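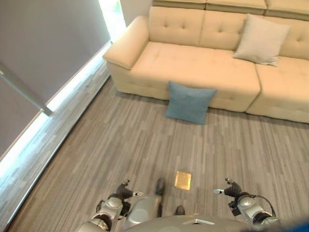 Club notes for May

The Amiga has returned from its holiday in Karim Darwish's airing cupboard, where it was sent to recover from having its case whitened. The case looks splendid. The space bar now looks as if it belongs to a different and less fortunate computer, but Karim says it will catch up.

Last month's meeting was given over to Ranutura, the trading game that most of us remember fondly and none of us had ever finished. For those who missed it in 1988, you are the captain of a leaking cargo ship, you start with 2000 credits and a debt of 4000, and you sail between islands buying salt, cloth and lamp oil until you are sunk. The manual describes this as "a career".

We played the disk version, which loads in two parts with a pause in the middle long enough to make tea. The tape version has the same pause but you could make the teapot. Lina Tarawneh took first turn and announced a cautious strategy based on salt. She was bankrupt before her tea had cooled. I lasted a little longer by refusing to leave harbour, until the game charged me mooring fees and then took the ship.

The best run of the evening went to Karim, who cleared the debt, bought a second mast and was on his way to Port Skusero with a hold full of lamp oil when the game asked him for word 458 in the manual. Our manual is a photocopy. Whoever copied it stopped at the bottom of page 11, presumably because the office photocopier was wanted for something else, and word 458 is on page 12. He guessed "rudder". It wasn't "rudder".

If any reader has a complete manual, or even just page 12, we would be very glad of a scan. Please don't write in with the cracked version. We have the cracked version. It crashes at Port Skusero all by itself, with no questions asked, and plays a little tune by the people who cracked it.

A word on the music, as two people asked. There is one piece, it lasts under a minute, and it loops. On the Commodore 64 it has a rather lovely wobbling bass line. On the Spectrum it sounds like a wasp filling in a form. You can turn it off with F3, a fact we found out at twenty to ten.
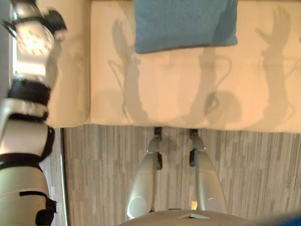 Next month: Boutros

We are moving on to Boutros, the platform game about a plumber who is legally quite distinct from any other plumber. It came out in the same year as everything else and was reviewed in the magazines with words like "competent" and "bright". I played it for a whole summer and thought it was a masterpiece, though I only owned one other game and that was a typing tutor.

Lina is bringing both the Amiga and Atari ST versions so that we can have the old argument properly, with evidence. Please keep it civil. Last time it reached the subject of sound chips before the biscuits were open, and one member went to sit in his car.

There is a two-player mode in which the second player is a duck. Turns will be strictly fair, which means the duck will be shared out as well, and anyone who gets it is asked to carry on with good grace. The duck cannot jump on level 2. This is a known bug and you are not doing it wrong.

Joysticks

We are down to one working Stulten, the red one, and its fire button has to be pressed from slightly to the left. If you have a spare stick in the loft with a nine-pin plug, do bring it along. Doors are at half past seven, and we start loading straight away so as to be playing by eight.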